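Yeoman Gripper Kit – Set-Up Guide
Section 7: Gripping Cloth and Other Soft Materials

7.1 Before You Begin
Confirm that the Yeoman gripper is mounted and that the Stallar control software shows the unit as ready.

CAUTION: Keep hands and loose clothing clear of the fingers whenever power is on.

7.2 Setting the Grip
1. Open the Grip menu and select Soft Material.
2. Set the closing force to 2. Higher settings may mark fleece and felt.
3. Set the wrist angle to 180 degrees.
4. Lay the test cloth over a padded surface. Leave enough slack for a fold to form.
5. Lower the gripper until the fingertips touch the cloth, then press Close.
6. Check that the fold is held between the fingers and that the material underneath has not been caught.

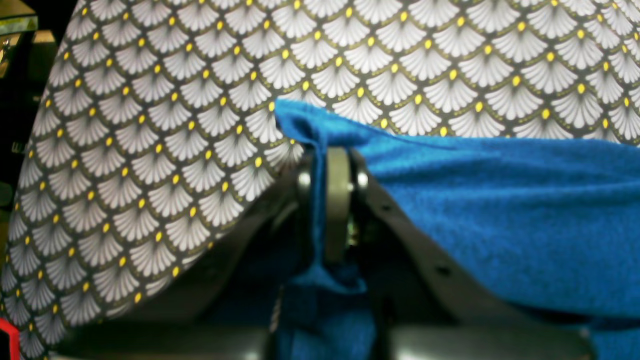 7. Raise the arm slowly. If the cloth slips, press Stop, open the fingers and repeat from step 4.
8. Save the settings under a new name. The factory profile cannot be changed.

NOTE: Unsaved settings are kept for 72 hours – after that, the unit returns to the factory profile.

Replacement finger plates may be ordered from Lilard or through any Zakton service center.

Guide revised 6 Mar 2020

7 shares | 2 comments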